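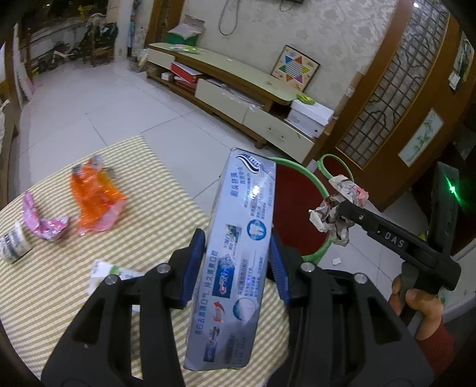

Unit 4. Learning Household Sorting from Hand-Held Gripper Demonstrations

Search this site Enter keywords Search

4.1 Purpose of the unit

This handout accompanies the fourth unit of the course on robot learning. It covers one method of teaching a robot to handle household items: a person performs the task with a pair of hand-held grippers, each step is recorded from the gripper's own point of view, and a policy is trained on the recordings. Students should have read the handout on behavior cloning before attending. The notation is the same as in that handout.

The running example is the Morkbridge sorting study. Its task is clearing mixed packaging and waste in ordinary living rooms. The study was chosen for the course because its results are uneven, and the reasons for the unevenness can be traced back to choices made during collection.

4.2 The task

The operator works with one gripper in each hand. Items include upright cartons, crumpled paper, thin plastic wrappers and small cylinders. Each item must be picked up, moved to a container and released. The operator may use either hand, and may hold an item in each hand at the same time. A toothpaste box clamped between the finger pads on one side and a ball of printed paper at the tip of the other gripper is a typical two-handed state.

The two items in that state place different demands on the policy. A carton has flat faces and keeps its shape when squeezed lightly. The pads can meet it at slightly different heights and still hold it, although it will tend to tilt. A paper ball has no stable faces. Its outline changes with every contact, and the jaw opening recorded for one grasp says little about the opening needed for the next. Students should keep this difference in mind when reading section 4.6.

4.3 What is recorded

Each demonstration is stored as a sequence of time steps. At every step the record holds:

(a) the wide-angle view from the camera mounted on each gripper;
(b) the position and orientation of each gripper, expressed relative to its pose at the start of the demonstration;
(c) the jaw opening of each gripper;
(d) the position of each gripper relative to the other.

Item (d) is often left out of simpler systems. It matters here. If the two poses are estimated separately, small errors in each can add up to a large error in the distance between the hands. A policy trained on such data may bring the arms together when it should keep them apart.

The wide-angle lens bends straight lines strongly near the border of the view. Tile joints and table edges appear curved. The Morkbridge study did not correct this bending before training. The same lens was used on the robot, so the network saw the same bending in both settings. Correcting the view would have thrown away the outer part, where the second gripper and the container are most often found.

4.4 Collection protocol

The study gathered 2370 demonstrations. After screening, 1000 were used for the main training set and 900 were kept for the tests on data quantity described in section 4.7. The remainder were rejected. The reasons for rejection, in order of frequency, were loss of pose tracking, an item leaving the view of both cameras, and an incomplete release.

Operators were given the following instructions.

1. Begin with both grippers open and in view of each other.
2. Move at a steady pace. Do not pause above an item for longer than is needed to line up the pads.
3. Grasp cartons on their wide or narrow faces. Do not grasp them by the corners.
4. Leave the furnishings of the room as they are.
5. If an item is dropped, continue. Do not restart the recording.

Instruction 4 deserves comment. Earlier work had been done on a bare bench with a plain backdrop. Policies trained that way performed well on the bench and poorly elsewhere. A lived-in room supplies striped cloth, patterned wallpaper, glass doors, shiny packaging and glowing indicator lights, all of which the network must learn to treat as unimportant. The variety costs nothing to obtain when the grippers can be carried from home to home.

Instruction 5 is discussed further in the Senari notes, which are on reserve. In short, recovery from a drop is a useful thing for the policy to see.

4.5 Training

The policy takes the two most recent views from each gripper, together with the relative poses and jaw openings, and predicts a short run of future actions. Only the first part of the run is carried out before a new prediction is made. Two baselines were trained on the same data:

Jilement: predicts a single next action, with no future run.
Quintanilla: predicts a run of actions but receives no information about the pose of one hand relative to the other.

All three share the same image encoder, so differences between them should not be credited to the visual features. Delay was measured on the robot and matched in the data by shifting the actions in time. Students who skip this step in the laboratory exercise will find that the jaws close too late.

4.6 Findings

The full policy was the most reliable of the three on cartons. Most of its failures were poor placements at the container and not failed grasps. The Jilement baseline hesitated near the item, with the jaws opening and closing slightly before contact. This is a known weakness of single-step prediction when operators differ in their timing.

On crumpled paper the gap between the methods narrowed. The full policy often closed on the edge of the ball and tore or dropped it. Thin wrappers were harder still, and no method handled them well when they lay flat on cloth. The authors put this down to the lack of force sensing. Students are asked to consider whether the recorded jaw opening could serve as a partial substitute.

The Quintanilla baseline matched the full policy whenever one hand was idle. Its failures were concentrated in episodes where both hands held items and approached the same container.

Glossy surfaces produced a smaller effect than expected. A bright reflection on a carton moves as the gripper moves, and the network appears to have learned to ignore it.

4.7 Quantity and variety

The 900 demonstrations held back were added to the training set in two ways. In the first, all came from rooms already present in the set. In the second, all came from new rooms. The second arrangement gave the larger gain in unseen homes, and the first gave almost none. The result agrees with the general view that variety of place is worth more than repetition, but it was obtained on one task only and should be quoted with that limit.

4.8 Preparation for the laboratory session

Read sections 4.3 and 4.5 again before the session. Each group will record its own short set with the hand-held grippers and replay it offline. Bring a plot of the distance between the two grippers over time for one complete demonstration, and mark the moments of grasp and release. The written report is due in November, in the usual format.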